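THE MINISTER FOR GOOD NEWS

By her second September in office, Seija Mäkelä had learned to read the morning numbers standing up, so that she could leave the room while they were still being explained to her.

"Thirty-one," said her press man, Dramani.

"Thirty-one what?"

"Percent. Of people who were able to name you."

"And did they like me?"

"They were able to name you," said Dramani, and turned the page.

The Republic of Fledenness was at that time conducting what it called a stabilization mission in the province of Brindside, which had been perfectly stable until the mission got there. Officially 2,000 troops had been sent. Officially 2,000 troops were also about to come home, and had been about to come home since spring. Seija's job was to stand at a podium in Sturkavville twice a day and be encouraged by this.

She was good at it. She could be encouraged by anything. When the airport road was shelled she had been encouraged by how much of the road there was. When the prime minister of Brindside went on television to ask the Republic to leave, she had praised the growing independence of Brindside's media.

"There's a problem with the schools figure," Dramani said.

"We opened 700 schools. It's a lovely figure. I use it all the time."

"A reporter drove around looking for them."

"All of them?"

"She gave up at 311. She says a good many were the same school."

Seija considered this. "So it's a large school."

"It's a shed, Minister. We opened it every time somebody visited."
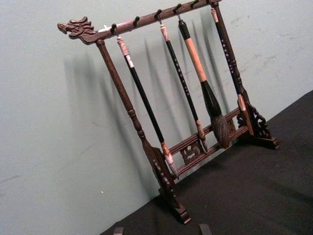
The noon briefing was moved to two, then to four, then to a smaller room. Seija wore the blue jacket, which had tested well with fathers. She spoke for nine minutes on the subject of momentum. Then a woman in the second row put her hand up and kept it up until there was no one else left to call on.

"Minister, can you tell us how many schools there are in Brindside?"

"I'm glad you asked me that," said Seija, who had said it so often that her face did the gladness by itself. "There are more than 422."

Dramani, by the door, shut his eyes. He had no idea where 422 had come from. Later she told him it was her hotel room.

"More than 422," the woman repeated, writing it down. "So fewer than 700."

"I wouldn't want to get into a numbers game while our people are in harm's way."

"Are they coming home?"

"They have never been closer to coming home than they are today."

This went out on the evening news and did very well. The opposition called it an admission. The President's office called it a pledge, then called Seija to ask what she had pledged. By nine o'clock a senator she had never met was on a panel demanding to know why the government had cut 278 schools in a time of war.

Dramani brought the new numbers up with her breakfast.

"Forty-four," he said.

"Percent able to name me?"

"Percent who want the schools back."

She buttered her toast and thought about it. By the time she had finished she was very encouraged, and she asked him to find out whether the shed was free at eleven.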